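Chapter 7
Chores, Shop Floors and the Limits of Automation

What this chapter covers
How engineers decide whether a task is ready for a machine
Why factory robots did not move easily into kitchens
Structured and unstructured work
Reading a success rate with care

Machines have welded car bodies and stacked pallets for decades. The same period produced very few that can clear a table. Students meeting this subject for the first time often assume the second job must be the easier one, and it is easier for a person. A six-year-old can put a spoon in a cup. For a machine, the order of difficulty is often reversed, and most of this chapter is about why.

Consider the Baumgart plant at Dreratbridge, which packs bathroom fittings. One line there has run with the same arm since it was installed. The arm picks up a valve body, turns it over and sets it in a tray, 3,000 times in a shift. The valve always arrives in the same place and facing the same way. If it does not, the line stops and a worker straightens it. The arm has no need to know what a valve is.

Two streets away, the same company tried to automate its returns desk. Customers send back parts in boxes, bags and, in one case, a sock. The trial ended in January after the machine had sorted 113 items without help and needed a person for the next 152. The desk is staffed by people again, and the machine now handles only sealed cartons of one size.
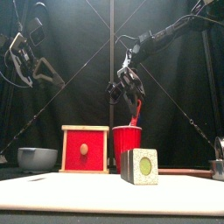

Household work has more in common with the returns desk than with the packing line. Objects differ in shape and stiffness, they are left in different places, and many of them touch or hide one another. Take a red-handled utensil and a plastic cup. The handle is thin and the cup is narrower at the base than at the lip, so a gripper holding the utensil down in the cup has little room for error – a small sideways push could tip the cup over. A speckled block in front of the cup hides part of it from a camera on that side, and a wooden box with a round knob stands directly beside it. If the knob belongs to a drawer, opening it is a different kind of task again, one that calls for a steady pull along a single line. A second arm can help by holding something still, but it also has to be kept clear when it has nothing to do.

Engineers call the packing line a structured setting and the kitchen an unstructured one. The terms describe two ends of a scale. A hotel laundry falls somewhere between them: the sheets are all one size, but they come out of the dryer in heaps. Hospital supply rooms and school cafeterias fall in the middle as well.

Published results should be read with this scale in mind. Suppose the Stumell group reports that its machine put away the dishes in 100 trials out of 100. Before accepting that dishes are a solved problem, a reader should ask how many kinds of dish were used, whether they were put back in the same spots each time, and who stepped in when something slipped. A second group working in an ordinary apartment in Prerkcombe may report a much lower figure and have the more capable machine.

Speed matters too. A task done correctly in nine minutes may be useful overnight in an empty house and useless on a shop floor at noon.

Section 7.1 begins with grasping, the step on which most chores depend. Section 7.2 takes up drawers, doors and lids. Cloth is left until Section 7.4 – it needs some of the mathematics introduced in between.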